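3. Study Area and Methods

3.1 Households and recruitment

The survey covered 2,503 households in the river town of Clevden and the neighboring district of Fikstead. Both places draw their water from the same treatment works, but the pipes in Clevden are older and many of its homes still rely on shared rooftop tanks. Households were chosen from the billing register by street block. Where no adult answered after two visits, the next address on the same side of the street was used. Interviews began in September and were carried out in the language the household used at home.

Each interview had two parts. The first asked how drinking water was stored, how often containers were cleaned, and who in the home did the cleaning. The second asked about cost, taste, and trust in the supply. Answers on taste were recorded in the respondent's own words and coded later by two readers working apart. The readers agreed on 83 percent of the answers, and the rest were settled by discussion.

3.2 Color and surface terms

Many respondents described their water by color, and the words they chose did not always match between the two districts. "Green" in Clevden often meant a pale gray tint, while in Fikstead the same word was kept for a deeper shade. We therefore asked a smaller group of 200 respondents to sort printed color cards before answering the second part. Surfaces of mixed tone proved hardest to name (Figures 1 and 2).

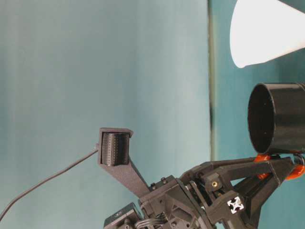
Figure 1. Pale teal-gray wall with a more saturated teal section at right.

The sorting task took less time than planned. Respondents placed each card under one of 4 headings: clear, cloudy, tinted, or dark. Cards placed under more than one heading were kept in the data and marked as divided. Following De Graaf, we treated a divided card as a sign of real doubt and did not ask the respondent to choose again. The Urkulance scale, used in earlier work on tap water complaints, forces a single choice and was judged less suitable for this group.

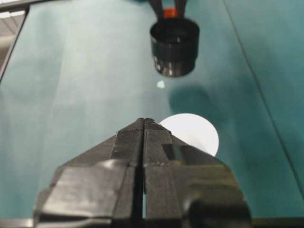 Figure 2. Teal-green tabletop, paler at left and deeper blue-green toward the right.

Households with shared tanks were analyzed apart from those with a direct connection. Homes that had changed their type of supply during the past year were left out of this comparison but remain in the overall totals reported in Section 4.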